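Projects | Student Reports | Labs | Contact

Category: Student Project Reports / Packaging and Materials

Wrapping of Small Soft Goods on a Shared Office Table

Firouzeh Moradi, Osvaldo Zanetti
Supervisor: Sewwandi Jayasinghe
Submitted 2024-04-22

1. Purpose

The project compared ways of wrapping small soft items in clear film before they are placed in a stock drawer. The items were kitchen sponges from the Pirville supply list. The work was limited to hand wrapping at a table. Sealing machines and shrink film were outside the scope.

The question came from the Betley store room, where sponges are kept in open bins and pick up dust. Su-chen Tang, who runs the store room, asked for a method that needs no tape and can be undone in one pull.

2. Work area

All wrapping was done on a large white table in the open-plan office on the second floor. The table has a curved edge, so film could not be squared against it. Sheets were cut in the store room and carried up flat in a folder. People were working at the desks behind the table during the sessions, and the table was cleared again at the end of each one.

The white top gave poor contrast with the clear film. Sheet edges were hard to find, and highlights from the ceiling lights were easily taken for folds. A dark mat was considered but not bought.

A round yellow sponge in crumpled film, with a smaller wrapped piece to its left, shows the typical spread of a loose sheet on the tabletop.

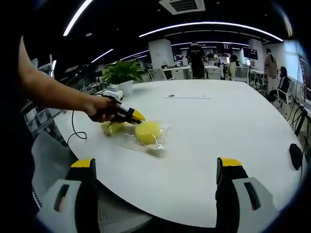
3. Method

Three folds were compared:

Fold A — sheet gathered on top and twisted once.
Fold B — sheet folded under from two sides, ends left open.
Fold C — sheet folded under from four sides.

Each fold was done 8 times by each of the two authors. Renzo Monti timed the work and took no part in the wrapping. A wrap was counted as failed if any part of the sponge was bare after the item had been lifted and set down again.

The ceiling over this part of the office is black, with long curved light strips. Lighting was left unchanged between sessions. Reach across the table was a limit: items placed near the far end had to be picked up with the arm fully out.
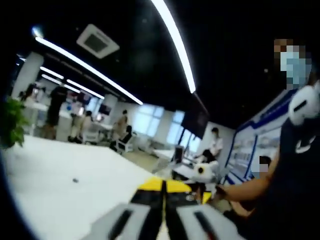 Figure 2. Reaching across the white tabletop, light strips overhead.

4. Results

Fold C took the longest, with a mean of 33 seconds, and had the fewest failures. Fold A was quickest but opened when the item was set down on its side. Fold B held only when the open ends were tucked by hand, a step that was not in the written method. Results for Fold B are therefore given in the appendix only.

5. Remaining work

A second set is planned for September with a heavier film from Ridura. The drawer test was not completed.

Student Projects Office, Lindsay Building, Room 1618 | Terms of use | Back to top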